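Zweiarm-Zelle: linker Greifer löst beim Vereinzeln von Textilien den Überlastschutz aus

Arkisier
Verfasst am Mittwoch, bearbeitet

Aufbau: zwei baugleiche Leichtbauarme an einer gemeinsamen Schiene, Steuerung über Visudico, Aufgabe ist das Vereinzeln von Kleidungsstücken aus einem Haufen. Seit dem Update schaltet der linke Arm beim Anheben ab. Im Log steht jedes Mal Überlast am Handgelenk, danach fällt das Moment weg und der Arm sackt auf die Tischplatte. Der rechte Arm läuft mit denselben Parametern ohne Befund.

Von 149 Zyklen sind 21 so abgebrochen, fast alle bei verschlungenem Stoff. Die Stromaufnahme steigt kurz vor dem Abschalten auf bis zu 2000 mA.

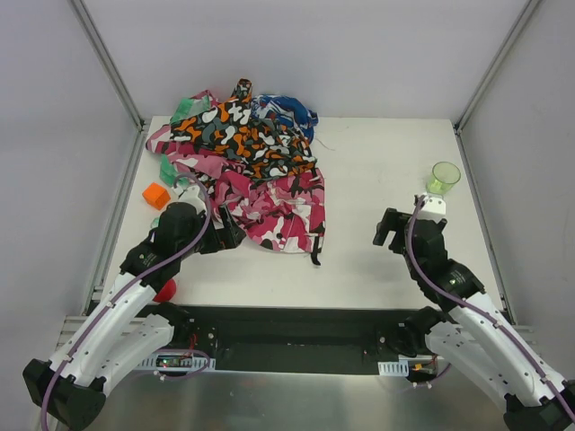
Arbeitsraum mit Textilhaufen, linker Greifer an der linken Vorderkante des Stoffs.

Geprüft habe ich bisher: Versorgungsspannung unter Last (stabil), Schraubverbindungen am Handgelenk, Kalibrierung der Nulllage. Motor im Handgelenk getauscht, keine Änderung. Hat jemand einen Ansatz, bevor ich die Abschaltschwelle anhebe?

Todero
Schwelle bitte nicht anheben, sonst raucht der nächste Motor ab. Hatte ich auch mal, bei mir war es das Netzteil.

Thibodeau
Netzteil ist nach der Beschreibung eher unwahrscheinlich, die Spannung wurde ja unter Last gemessen. Ich würde in dieser Reihenfolge vorgehen:

Zuerst das Kabel. Es läuft in einer Schlaufe über das Handgelenk. Arm stromlos schalten, abstützen und das Gelenk von Hand über den ganzen Bereich drehen. Wenn es an einer Stelle zieht, Schlaufe verlängern und neu fixieren.

Dann die Hubbewegung. Verschlungene Teile halten sich gegenseitig fest, der Arm zieht dann am ganzen Haufen. Hubgeschwindigkeit halbieren und nach 3 cm einen Haltepunkt setzen. Liegt der Strom dort noch über dem Normalwert, Greifer öffnen und neu ansetzen.

Unabhängig davon ist das Absacken ein eigener Fehler. Bei Überlast sollte der Arm die Position mit reduziertem Moment halten oder kontrolliert absenken – in der Konfiguration prüfen, ob das Update die Fehlerreaktion auf den Standardwert zurückgesetzt hat. Bis das geklärt ist, nicht in den Arbeitsraum greifen, solange die Arme bestromt sind.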